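**Boter** is a student robotics project in which a two-armed machine moves discarded drink bottles from a tabletop into a bin. It was started by Kuldeep Sisodia and Iolanda Evangelista as an entry for the Quintana student competition.
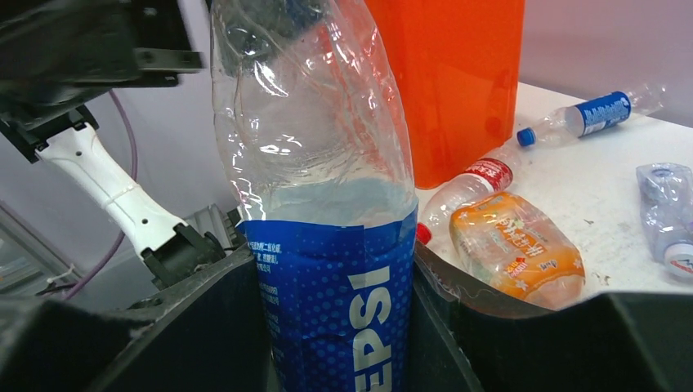 Claims about the project's skill rest mostly on its own log, which lists 1,893 attempts and has not been checked by outsiders. Handling a crumpled Pepsi bottle between two gripper fingers is harder than handling a rigid block, but the log does not separate crushed bottles from whole ones.

The team calls Boter a "sorting" system. Critics, among them former judge Ward Leemans, object that a single orange bin leaves little to sort.
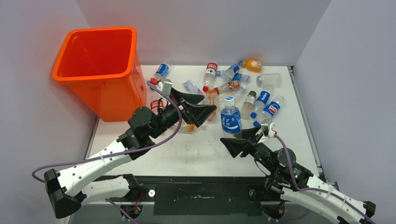 ## Reception

Boter placed ninth in May. A promised second version has not appeared.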